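Home Guides Tea and dry goods Storage Contact

Section 4. Unpacking and storing pouched tea

4.1 Scope

This section covers the receipt, opening, decanting and resealing of leaf tea supplied in large film pouches. It applies to green tea in the first instance. Black and roasted teas follow the same steps, except where a note says otherwise. Scented teas are dealt with in Section 5 and must not share a shelf with anything described here.

The procedure assumes that a Tondum canister set has been assembled and rinsed as set out in Section 3. If the canisters were washed within the last day, check the inside of each lid seal with a dry fingertip before going further. A damp seal will spoil a full canister.

4.2 What you need

One table with a flat, dry top, clear for at least the length of the pouch.
One Tondum canister, 1000 ml, with inner lid and outer lid.
One Kasuto scoop, or any dry spoon that fits the mouth of the canister.
Scissors.
Two pouch clips.
A label and a soft pencil.

Ink is not recommended for the labels. It smears when the canister is wiped down.

4.3 Preparing the table

1. Wipe the table with a barely damp cloth, then with a dry one. Wait until no sheen of water remains on the wood.

2. Move the work away from the kettle, the hob and any open window. Steam is the commonest cause of clumped leaf.

3. Lay the pouch flat with the printed face upwards. Do not stand it on end until the leaf has settled, as the lower seam takes the whole weight.

4. Inspect the film along all the edges. Light creasing is normal and does no harm. A split, a pinhole or a lifted seam means that the pouch should be decanted at once, whatever date is printed on it.

Glossy film reflects strongly under a ceiling lamp, and a pinhole is easily missed in the glare. Turn the pouch a little at a time and look along the surface from a low angle.

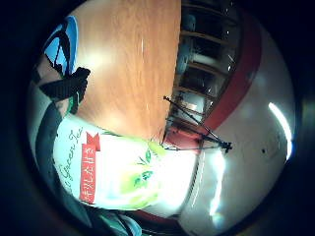 Press the pouch gently from the bottom seam towards the top with the flat of the hand. A sound seal will hold the air in and the film will feel tight. If air escapes, find the leak before cutting, then mark it in pencil so that it can be covered later with a clip.

CAUTION: Do not press with the fingertips. Whole leaf breaks easily, and broken leaf brews faster and more bitter than the times in Section 6 allow for.

4.4 Opening and decanting

1. Tap the pouch twice on the table so that the leaf drops away from the top seam.

2. Cut straight across, just below the seam. Keep the cut-off strip if the date is printed on it.

3. Remove both lids from the canister and set them down with the inner faces upwards.

4. Scoop the leaf across. Pouring is quicker but carries the dust in with the leaf — use it only for the last of the pouch, and sieve that portion first.

5. Fill to the shoulder of the canister. Do not shake it down to make room for more.

6. Fit the inner lid and press until it meets the leaf. Fit the outer lid and turn it until the two marks line up.

7. Write the name of the tea and the month of opening on the label, for example "Green, October". Fix it to the body of the canister, never to the lid, as lids get swapped.

NOTE: If the marks will not line up, the inner lid is sitting at an angle. Lift it out and start again from step 6. Forcing the outer lid will stretch the seal. Replacement seals are part 41 in the Bovitz spares list.

4.5 Resealing the pouch

1. Press out as much air as possible, working upwards from the leaf.

2. Fold the open end over twice, keeping the folds tight and level.

3. Fit the two clips, one at each end of the fold. A single clip in the middle leaves the corners open.

4. Store the pouch lying down. Put nothing on top of it.

4.6 Choosing a shelf

An open wooden shelf is suitable if it is out of direct sun and well clear of the cooker. Keep tea on a separate board from coffee, spices and soap. A lower shelf is usually cooler than an upper one, but check it for damp if it stands against an outside wall.

Refrigeration is suitable for unopened pouches only. Before cutting a chilled pouch, leave it on the table, still sealed, until it has reached the temperature of the room. Once opened, it should not go back in the refrigerator.

Section 4 revised by Akosua Arthur. The canister lid drawings are in Appendix B.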